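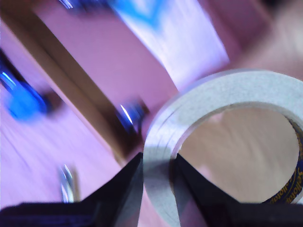 Retention clauses and the last five per cent

Thursday, April 19, 2018

The contract for our extension had a retention clause in it, and I signed it without reading that page properly. I have now read it several times. These are my notes, mostly so I can find them again.

Retention is money held back from each payment to the builder until the work is finished and any defects have been put right. Ours was set at five per cent. Half is released at practical completion, when the building can be used for its purpose, and half at the end of the defects period, which in our contract is twelve months.

The builder was Furnier, a two-person firm run by Gaétan Turcotte. We paid in stages against invoices. Each invoice showed the gross value of work to date, less retention, less previous payments. By the end, the total held back was £2,572, so each half came to £1,286.

Practical completion is where the argument started. Gaétan took it to be the day his tools left the site. I took it to be the day building control signed off. The contract said neither. It said the date would be certified by the contract administrator, and we had not appointed one, having decided in December that we could save the fee. So there was a clause with a job in it and no person to do the job.

We settled it by letter. I wrote proposing the date of the building control visit, attached a snagging list of 13 items, and said I would release the first half when the items marked A were closed. There were four of those: the trickle vents, the threshold at the rear door, a missing fire seal and the extractor duct. The remainder were paint, filler and one socket plate out of level. He agreed by return. The first half was paid 13 days later.

Then the mortgage. We had borrowed the build money as a further advance from our existing lender, and Harpreet Lemieux, the broker at Anico, had warned us that stage payments from a lender do not follow stage payments to a builder. The lender released funds on its valuer's figures. The valuer made no allowance for retention in either direction — he valued what was standing. That left us holding the retained sum as cash in the current account, where it looked like spare money. I moved it to a separate savings account with a label on it. I would do that from the first invoice next time.

Points I would check before signing another of these:

The percentage, and whether it applies to materials on site as well as to work done.

Who certifies completion, by name.

Whether the second half is released automatically or only on request. Ours is on request, in writing.

What happens if the builder stops trading. In our contract the money stays with us and can be spent on defects, but the clause needs us to have given notice of the defect first.

Kirsten Girard asked in the comments on the last post whether a retention bond would have been better. For a job this size the premium made no sense. On a full self-build I would get a quote.

The second half falls due next spring. The socket plate is still out of level.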